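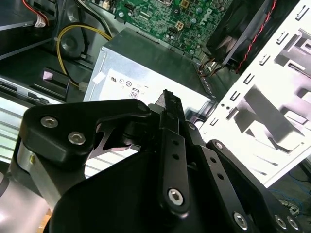
May 10, 2021

Bench 2, Dell desktop, teardown practice unit for the Laryea batch. Side panel off, machine unplugged, power button held down to drain what was left in the supply. Started 1405.

Order of work as agreed with Meriem:
Supply leads off the board first, then the supply itself, then the cooler, then the board.
Screws go in the tray by location. Board screws and case screws are not to be mixed — Yaw lost most of an afternoon to that on the last one.

The supply has a metal shell and its label is still readable, UL mark included. Copy the label onto the sheet before it goes in the bin, as Bundell will not credit units listed without ratings. Do not open the shell. Supplies go out whole.

Fan cable on the CPU cooler is the twisted red and black one. Pull on the connector, never on the wires. If the heatsink won't lift, twist it slightly before trying again. Old paste comes off with isopropyl and a lint-free cloth.

Board to be kept flat in an anti-static bag once out, labelled with the unit number (this one is 40). Ebenezer wants the green boards kept separate from the other colours for his grading trial.

To do: more bags, new bit for the small driver, ask Ewurabena whether the June pickup is still 7 crates.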